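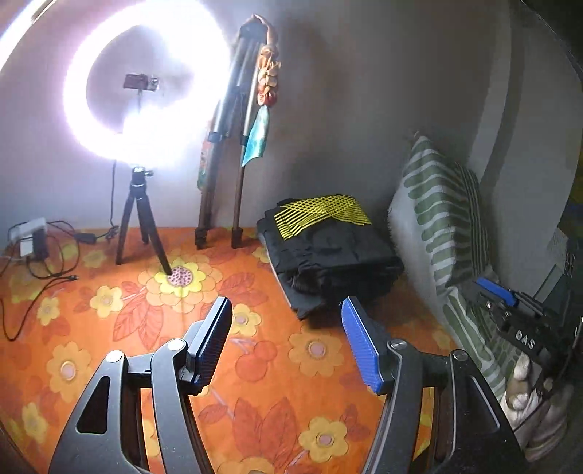 Opinion: Automation and Procurement

May 17, 2019

Any organization that buys a data collection kit for robot learning should ask first what its operators will be holding at the end of a long shift. The Vellow hand-held gripper kit, offered by Bondo in two versions, deserves serious attention on this point. It also deserves more caution than its sales material invites.

The case in its favor is plain. A hand-held gripper lets a person perform ordinary tasks in an ordinary room. Bedding, folded clothes, tripods and loose cables are the things a household machine must one day deal with, and few laboratories reproduce them well. A bare bench teaches very little about a flowered sheet spread over a floor.

Ribbed finger pads are a sensible choice for cloth, and we support open pivots with screws that a technician can reach. Worn parts should be replaced on site. Bondo lists the pads as rated for 900 hours of use, but its warranty covers only the jaws. That gap should be closed before any public institution signs an order.

Price is the second concern. The basic kit costs $3,000, and the service plan is sold separately. Jadon, the competing product, costs more at the outset and includes calibration. Buyers who compare only the first invoice will reach the wrong answer. The Camacho training center, which reviewed both products this spring, found that 68 percent of its support requests concerned calibration and not breakage. A plan that leaves calibration out is of limited use to a small team.

Lighting and power receive almost no attention in the Vellow manual. A strong ring light near the work can wash out part of a recording, and cords on the floor are a hazard to anyone whose eyes are on the jaws. Two pages of clear setup guidance would cost the supplier little.

We recommend that institutions request a trial period in their own rooms, with their own staff, and that they obtain the calibration terms in writing before payment is made.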